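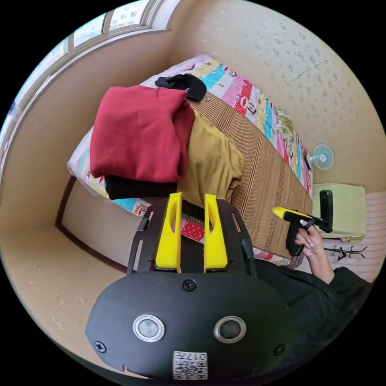
Yellow fingers, black housing, up close.

Lotico Kitchen Scraps Caddy

2-gallon countertop bin for food waste collection
$50, lid and starter roll of liners included
Ships from our Erkbridge workshop

Add to cart | Ask me something first | Spare parts

Hi, I'm Vaida Ots, and I make a bucket. OK, it's a nice bucket! It sits next to your cutting board, it takes your peelings and coffee grounds and the end of the cucumber, and then it goes out to the green cart on collection day. I've been making the Lotico since our town started picking up food scraps at the curb and I found out that the free caddy I got in the mail had a lid that flew open whenever I bumped it with my elbow (I bump things with my elbow a lot, it's a small kitchen).

So far 1,202 of them have gone out the door. I know that number because I write every order in a notebook, and I'm very attached to the notebook.

What you get

One bin. One lid, already clipped on. One inner ring that holds the liner. A roll of compostable liners to get you going, and a little card with the stuff I'd tell you if I were standing in your kitchen. There's no filter in the box because the caddy doesn't use one, see further down, I get asked about this constantly.

The lid

I'm starting with the lid since I spent most of my time on it. It opens with one hand, or with the back of a wrist when your hands are covered in squash guts. It stays up by itself past the halfway point. When you let it drop from lower than that it closes slowly enough not to clap. My first lids clapped. I had one in my own kitchen for most of a winter and everyone in the house knew when I was having a late orange.

The hinge pin slides out sideways so the lid comes off for washing. Please do take it off! Gunk collects right at the hinge, and if you only ever rinse the bin with the lid still attached you'll miss it. The pin is a bit stiff the first few times. Push it with the handle of a spoon and it'll go.

Vents and smell

There are small vents under the rim of the lid, on the back side. Food scraps that get some air dry out a little and smell less than scraps shut up tight, at least in my house and in the houses of people who write to me. A lot of caddies go the other way and use a sealed lid with a charcoal pad in it. Those can work fine, but you have to keep buying the pads, and the pad is the thing I always forgot.

Will it smell if you leave fish skin in it over a long weekend in June? Yes. It's a bin. Wrap the fish in newspaper and put it in the freezer until collection day, that's what I do, and my freezer has a bag in the door that guests have learned not to open.

Fruit flies are the other big one. The vents are narrow, but a fly that's already sitting on your banana goes in with the banana. If you get an outbreak, empty the caddy every night for a while, wash it with hot water and dish soap, dry it all the way, and they give up pretty quickly.

Liners or no liners

Up to you, and up to your local rules. Check those first, please. Some programs want compostable bags, some want paper only, some don't want any bag at all and will leave your cart at the curb with a sticker on it. The ring works with compostable bags and with plain paper ones, folded over. If you go with no liner, put a sheet of newspaper at the bottom and the whole lump slides out when you tip it. The inside walls are smooth and taper a little toward the base, so there's no lip for stuff to hang on to.

The liners I include are made by Brandão. I like them because they don't go to mush by the second day if you're a big tea drinker. I sell refill rolls too, but if your grocery store has compostable bags in the same size, use those, they fit just as well. Don't pack the bag down to get one more day out of it. Ask me how I know.

Cleaning

Top rack of the dishwasher for the lid and ring. The bin itself goes on the bottom rack, upside down, if you have the space, and in the sink if you don't. Skip the scouring pads, they scratch the inside and then beet juice gets into the scratches and you've got a pink bin. If you do end up with a pink bin, leave it on a sunny windowsill for a while. Mine faded most of the way back. Baking soda paste helps with onion smell.

Where it fits

It goes under a standard wall cabinet with the lid fully open, and it hangs on the inside of a cabinet door if you get the bracket (sold separately, sorry, I looked into bundling it and most people never used theirs). The bracket comes with screws. It needs a solid door, so knock on yours before you order. If it sounds hollow, keep the caddy on the counter or the floor of the cabinet.

The handle folds flat behind the lid. It's a thick handle because you'll be carrying this outside in bad weather, maybe in slippers, and thin wire handles dig into your fingers. 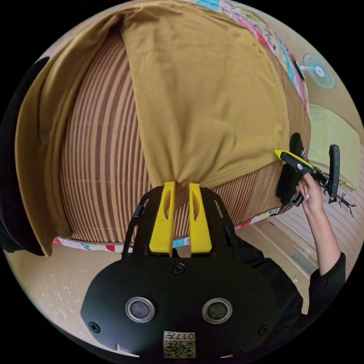
Akinyi Okoth wrote to say that she'd had hers for two summers and the only thing she would change is the size, because with three kids and a lot of melon rinds she ends up walking to the cart every evening. She wanted to know if a bigger one was coming and whether she could keep using the same lid on it.

Fair question, and Akinyi isn't the only one. I did make a bigger one. I carried a test version out to the cart full of wet scraps and it was heavy enough that I set it down on the step for a rest, and I didn't like how long the bottom layer had been sitting in there by the time it was full. So for now the answer for big households is a second caddy, or one caddy and a freezer bag for the juicy stuff. Melon rinds can also go straight out to the cart. I know it feels like cheating.

What goes in

Again, your own program's list wins over mine. In most places I've heard from, fruit and vegetable bits are fine, and coffee grounds, eggshells, bread, rice, pasta. Meat, bones and cheese are where programs start to disagree. If you have a backyard pile and no curbside pickup, leave those out completely unless you want to meet your local raccoons.

The things that cause trouble are the same everywhere: fruit stickers, rubber bands off the broccoli, bread tags, tea bags with plastic in them. I stick the fruit stickers on the side of my trash can when I peel something. It looks terrible and it works.

"Biodegradable" on a bag doesn't tell you much. Look for the word compostable and then check whether your program takes that type, since a bag made for a big hot facility may just sit there in a backyard pile.

Parts and repairs

Everything on the Lotico can be replaced by itself: lid, hinge pin, ring, handle, feet. The feet are the little rubber ones that stop it from skating around on a wet counter. They do fall off eventually, and I'll put a new set in an envelope for you for the price of the stamp. Just email me, there's no form.

If the lid cracks, send me a photo and I'll send a lid. I don't need the old one back. Put it in with your rigid plastics if your program takes them.

Deividas Ozoliņš does the molding for us over at Isidbridge, and the scraps and rejects from the run get ground up and go back in. That's why the dark gray ones can vary a bit from batch to batch. If you're buying a pair and you care about them matching, order them together and leave me a note.

Shipping and returns

I pack orders myself, and they go out within 3 working days. The workshop closes for a break on 15th July, so anything that comes in after that has to wait until I'm back. I'll email you so you're not left guessing.

You can send it back if you don't like it, used or not. Rinse it out first, please! Almost 50 have come back over the years and I've opened a few of those boxes with my eyes shut. Returned caddies get a proper scrub and I sell them cheap as seconds at the workshop door. There's no online list for those, you have to come by and see what's on the shelf.

For buildings and offices

If you run an apartment building or a break room and want a stack of these, talk to Elīna Eglītis, who looks after the bigger orders. She can also send you the door hanger with the do's and don'ts on it, blank at the bottom so you can fill in your own collection day. My one piece of advice for offices: decide who empties it before it arrives. Write the name on the lid in marker if you have to, it comes off with rubbing alcohol.

Colors

Dark gray, cream, and moss green. The cream shows turmeric. The green was supposed to be a one-time thing but people kept asking, so it's staying. No, I'm not doing white.

Goes with

Refill liners, single roll
Cabinet door bracket, with screws
Replacement lid (say which color)
Replacement feet, set

Questions go to me, through the "Ask me something first" button at the top. I answer in the evenings, usually after the dishes.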